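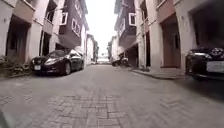 Notes on Block Paving, February 8, 2025

Readers of this journal will be aware that its author takes an interest in residential streets, and in particular in what they are surfaced with. The present entry concerns the paved lanes at Plerkesley, which were visited on foot after several postponements.

The lanes are paved in grey block throughout the part that was walked. Between the townhouses the blocks are small and set in a basket weave, a pattern more often met with in garden paths and courtyards. It suits a narrow street. There are no painted markings on it, and none were missed. The houses stand close on either side, with garage openings at ground level and living space above, and the upper floors project far enough to shade a parked car.

A herringbone pattern is used where the road widens. The usual argument for herringbone is that the angled joints resist the push of turning wheels, and the author has seen it hold up well at Brodotley under much heavier traffic.
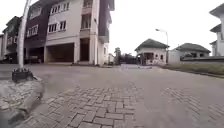
Wear is uneven, as one would expect. Some patches remain crisp at the joints while others have faded, and the lip of the curb has begun to soften. The author does not regard this as a defect. Block can be lifted and relaid in small areas - a considerable advantage over asphalt when a pipe must be reached.

The parking bays beneath the larger building deserve a separate entry, together with the brown and off-white facades, which the author liked more than expected. A return visit is planned for May. The notes on Skarnia, promised some time ago, will be posted before then.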